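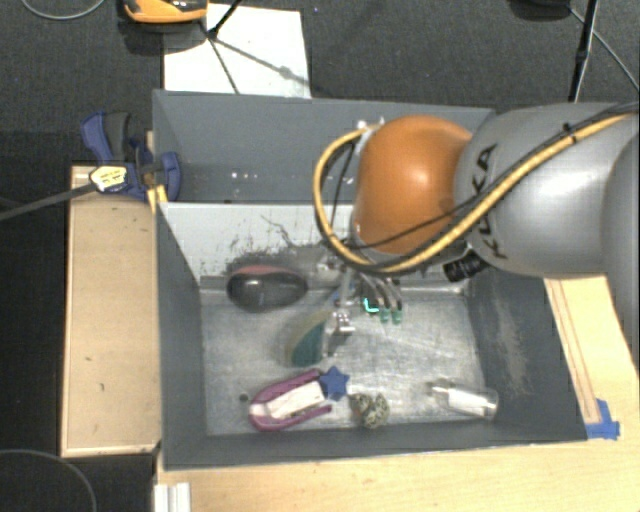
Ticket 119: Upstairs printer drops off the network every afternoon

Status: Closed
Site: Macapagal building, second floor
Opened by: front office
Handled by: Janbridge help desk

What was reported

Good morning, and thank you for being so patient with us on the phone! The way I understand it, the big shared printer outside the mail room works perfectly well until a little after lunch, and then people start getting "printer offline" on their screens. Someone turns it off and on again, it behaves for a while, and then it goes away again. I know this has been going on since November and that you've all been walking your print jobs downstairs on a memory stick, which is no way to live.

First visit, 10:15 am

Naturally it printed everything I sent it. I ran a test page from the front desk, another from the mail room, and a long one from the billing computer (sorry about the paper, I put the blank backs in your scrap tray). The network cable was seated properly and I swapped it anyway, with one of the good ones from the van, so that we could stop wondering about it. I also turned off the deep sleep setting, which has caused me grief on this kind of printer before. Left the ticket open.

Update, 2:40 pm

Your front desk called to say it had dropped again, so deep sleep wasn't our culprit. Before anybody touched the power button I asked for the little network page to be printed from the printer's own menu, and that was a great help. The address on it ended in 21. I tried that address from our office and got an answer right away, only the answer came from something that was very clearly not a printer.

Second visit, 1:30 pm

I came after lunch this time, on purpose, and sat in the mail room with my laptop until it happened. When the printer went offline I looked up who was holding the address, and it was one of the tablets from the Bridesar training room. They get handed out for the afternoon class, they join the wireless, and one of them had been set up by hand with the same address as the printer. Whenever that tablet was awake, the two of them argued over it and the printer usually lost. I felt a bit silly for spending my first visit on the cable, but you do have to start somewhere.

What I changed

1. Set the tablet back to getting its address automatically. I went through the other tablets in the cart too, and they were already fine.
2. Reserved an address for the printer in the router, so it can't be given to anything else. The new one ends in 13.
3. Updated the printer on all 6 office computers. The billing computer needed its driver removed and put back, and it took its sweet time.
4. Wrote the new address on a label inside the front door of the printer, next to the toner.

If it comes back

Please don't restart it right away, tempting as that is. Print the network page first (Menu, then Reports, then Network Summary) and give us a call with it in your hand. If you have a Murnonach laptop from the other office visiting, it will need the printer added fresh, as the old entry still points to the old address.

Follow-up

Called the front office at 4:00 pm after the next afternoon class had let out. No drops, and the mail room had put through the whole newsletter. Closing this one, but reply to the ticket if anything looks off and it will open itself back up.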